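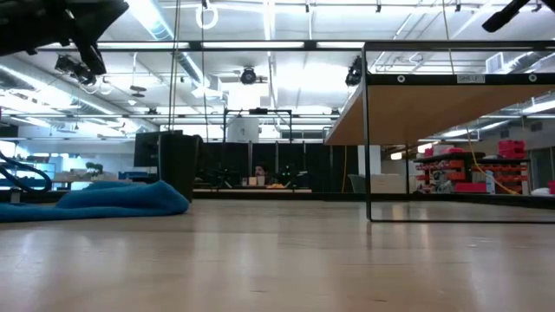 Kundgate Technical Evening School
Storage and Workplace Order, Unit 4
Handout for participants: shelves, bins and labels

Please read this handout before the Sunday class. Bring it with you, together with a pencil and a tape measure. In the class we will spend the first part on the written plan and the second part on labels.

1. What we mean by a place

In Unit 3 we sorted things into groups: used every day, used every week, used seldom. Now each group must receive a place. A place has three properties for us. It has a border, it has a name, and it has a size that fits what is kept in it. A corner of a table is not a place in this meaning, although everybody uses it as one.

The border can be the edge of a shelf board, the wall of a bin or a line of tape on the floor. The name is written on a label. The size you must measure, and this is the step which participants most often leave out.

2. Shelves

For open shelving we use a simple system: each shelf gets a number, and the number is fixed to the front rail. A small white label with black capital letters is enough, for example SHELF 1. On a dark rail such a label can be read from some distance. Do not write on the board itself, as boards are changed or turned over and the writing then goes with them.

Rules for numbering:

Start with 1 at the shelf you will fill first. Do not leave free numbers for shelves which you may buy later.
Put the label at the same position on each rail. The middle is good.
Use the same word everywhere. If one label says SHELF, the next one should not say RACK.
The list on paper must use exactly the same name as the label.

Before you load a shelf, look for the permitted load in the papers of the manufacturer. If the papers are lost, ask the supplier. Please do not guess from the thickness of the board. Heavy things go low, and light things which are seldom used may go high.

A frame with open sides has one advantage, that you can see through it what stands behind. It has also a disadvantage: small things can fall out at the back. For small things we therefore use bins or drawers.

3. Drawers and small bins

Screws, clips, plugs and similar parts belong in a parts organizer, this means a rack with many small drawers or bins. One kind of part in one drawer. When a drawer is full, the extra quantity goes in a larger storage bin of the same color, and this larger bin may be stacked above the organizer or near to it.

Color is helpful but it is not a name. If all the drawers are red, the color tells you only that you stand in front of the parts organizer. You still need a label on each drawer. Some participants like to give every kind of part its own color. In our experience this works until the shop has no more of one color.

Exercise A. The fictitious rooms in older editions of this unit were difficult to imagine, so please work now with your own room. Choose 16 different small parts from your home or workplace. Write for each one the name you would put on the drawer. Then give the list to another participant and let this person say what they expect to find. Change every name that was misunderstood.

4. Tall bins

A tall bin takes little floor and holds much, and for this reason it is popular. Please consider what goes into it. Long things can stand upright in it and be taken out easily. Small things sink to the bottom and will be bought a second time. If the bin is for waste, write this on it. A dark bin without label next to a work area will receive both waste and useful things, often on the same day.

5. Cloths and towels

Cloths are seldom included in a storage plan, and so they lie wherever the last person put them down. Give them two places: one for clean cloths, folded, and one for used cloths. The place for used cloths should be near the exit or the sink - not on the work surface. A cloth in loose folds also covers the things under it, for example a small key or a blade.

For folding, in half and again in half is sufficient. The open edges go to the back, so that you can take one cloth without moving the others.

6. Cables

There are two kinds of cables in a workroom. The first kind is in use and must be led along a wall, a frame or the ceiling. The second kind is not in use and must be rolled and stored with a tie. A cable which hangs across a shelf should be counted as a fault in your plan, also when it is in use, for it will be pulled when somebody takes out a bin.

Write the length on the tie of each stored cable. For lengths we write centimeters without a point, so 210 means two meters and ten.

7. The written plan

Your plan has one line for each place. The columns are: name of the place, what is kept there, inner width, inner depth, inner height, who refills it. Measure in millimeters for shelves. If the free width between the posts is 1221, write 1221 and do not make it a round number, because bins are ordered after this figure.

Exercise B. Write the plan for one shelf unit and one drawer rack. One page is enough. We will discuss the plans in pairs, and each pair brings one question to the group.

Homework for Unit 5: put labels on one real shelf and use it for a week. Note each time when you put something in a wrong place, and what it was.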